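Shoe Library at Jukutness: how we're getting on

For: Nadiia Symonenko, Small Grants, Gringate
From: Marilou Saludo
26 July 2020

Hello Nadiia,

You asked for the informal version first and the spreadsheet afterwards, so I'm taking you at your word! The spreadsheet will come from Tsung-han once he has stopped fiddling with the columns. Meanwhile, the canvas shoes, which have swallowed most of my time since I last wrote:
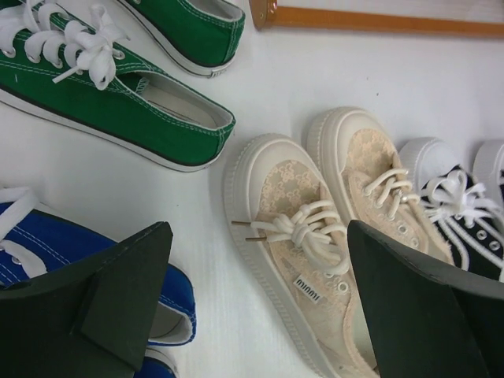
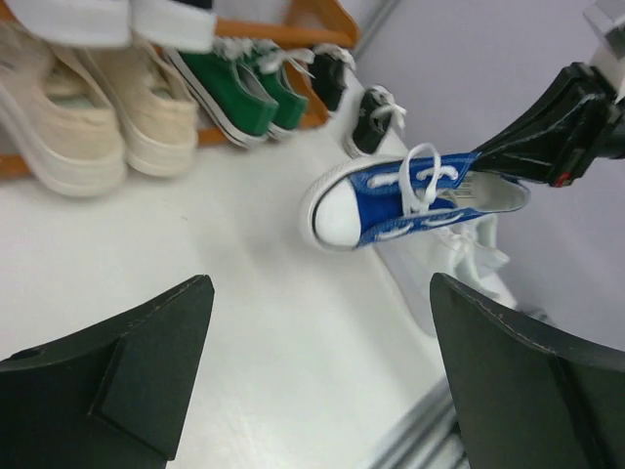
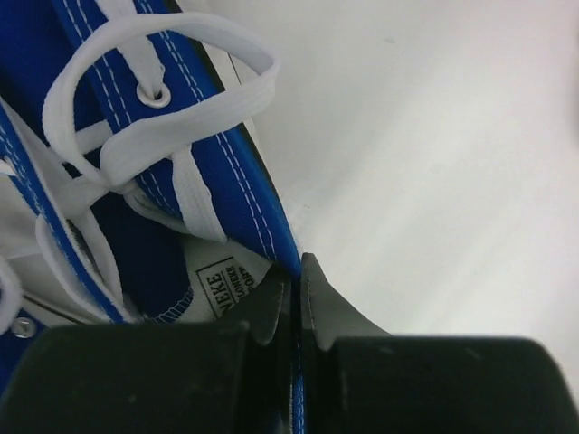

Blue canvas and white laces

When we put in the application I imagined we'd be lending out mostly school shoes and football boots. Well, no. What families ask for, over and over, is plain canvas trainers, the sort a child can wear for PE and then keep on for the walk home. Chun-yin spotted this back in February from the request slips and very sensibly talked me out of a second order of black lace-ups. So the money we'd put aside for those went on canvas instead (I did email you about this, and thank you for saying yes so quickly).

The spending so far comes to £1,867 out of the £2,298 you gave us. Nearly all of that is shoes and spare laces, with a bit for the sizing gauge and a box of labels. I'd like to hang on to what's left for the autumn, when everybody's feet have grown and they all come in at once.

Laces deserve a paragraph to themselves, I'm afraid. We buy the flat white ones and they look lovely for a fortnight. Hui-mei has tried soaking them, scrubbing them and putting them through the wash in a pillowcase, and the pillowcase wins, although you do then have to spend an evening untangling them. We've agreed that any pair going back on the rack gets its laces checked and swapped if they're past it. Some of us tie a bow straight away and some leave them loose so the next child can get a foot in, and there has been quite a lively discussion about which is right. I'm on the loose side, for the record, but I'm not going to the barricades over it.

Pairing up

This is the bit I said I'd report on, as it was the weak spot in our first few months. Shoes were coming back as pairs and going out as pairs, and somewhere in between we still managed to send a boy home with two different sizes. (His gran was very nice about it.) The new routine is that everything gets laid out on a clear surface by colour, the two halves of each pair side by side, and the size is checked in both shoes before anything is put away. It sounds so obvious written down! It adds a few minutes to each session and we haven't had a mismatch since we started.

I'd still like a better answer for size labels. The printing inside some of the cheaper shoes rubs off, and our own stickers curl up at the heel. Chiu, who supply our labels, have offered to send a fabric sort that irons on. I've asked for 12 to try out before we commit to a roll.

What's going slowly

Returns, mainly. We ask for shoes back when they're outgrown, and people do mean to, but they sit in a hallway and get forgotten. Chun-yin is trying a reminder text. I don't want it to feel like a library fine, so there's no deadline in the wording, just a hello and our opening times. I'll let you know whether it makes any difference.

Storage is tight as well. Barnonov have said we can use another 5 shelves in their stockroom, which would let us keep the bigger sizes apart from the small ones. We need to agree who holds the key and then we can move in. I had hoped to have that sorted before writing to you and I haven't, sorry.

Also the winter boots. We said we'd start on those this summer and we haven't bought a single pair. I think we were too optimistic, and I'd prefer to get the trainers running smoothly first. Could we talk about shifting that part of the plan to the next period? I know it was one of the things your panel liked, so I'd understand if you want it kept in.

Coming up

Hui-mei is writing a one-page guide to cleaning canvas so that we all do it the same way, with a note at the top about not using the radiator. Tsung-han is finishing the stock list, which will show sizes as well as colours, and that ought to tell us where the gaps are before the autumn rush. I'll send both on with the receipts.

Do ring if anything looks odd in the figures. Mornings are best for me, and if I don't pick up, Chun-yin has copies of everything.

All the best,
Marilou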